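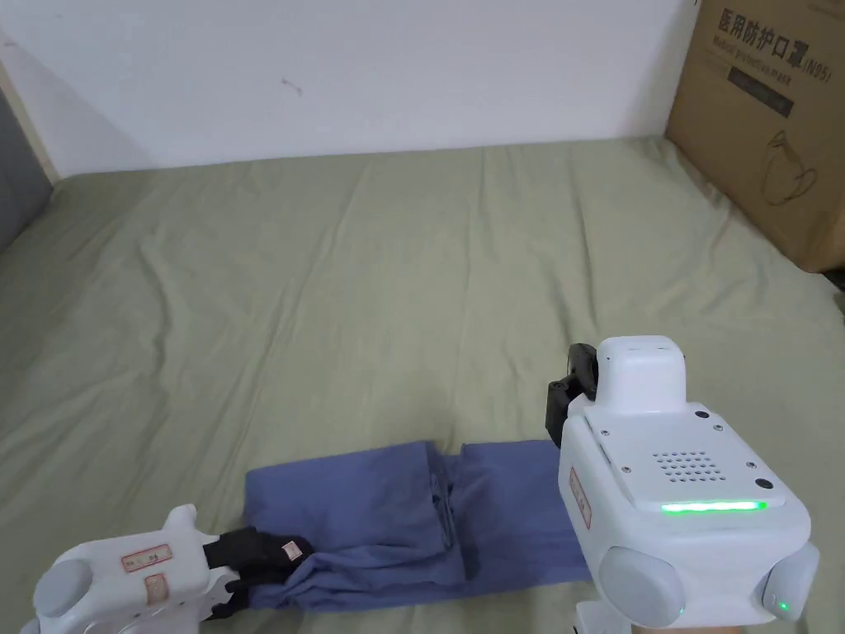 How often should I wash my pillowcase if my skin breaks out?
I get this one more than any other, so let's start with it! I change mine every 2 nights, and I know that sounds like a lot of laundry, but you can flip the case over in between and get away with it. The rest of the bedding can wait a week. My olive-green sheet has gone soft and wrinkly from all the washing (I smooth it by hand and call it done), and my skin doesn't mind one bit.

Should I put on night cream right before bed?
Give it a little time first. I do mine while the kettle is on, and by the time I've had my tea it has sunk in -- otherwise half of it ends up on the pillow, and good cream isn't cheap.

Is silk worth the money?
My friend Vasanthi Amin swears by hers. I like mine for my hair, mostly, but clean cotton is perfectly fine for your face.

Can I try a new cream on my whole face?
Please don't, however excited you are! Dab a bit behind your ear and wait 24 hours. If it stings or turns red, wash it off and leave that one alone.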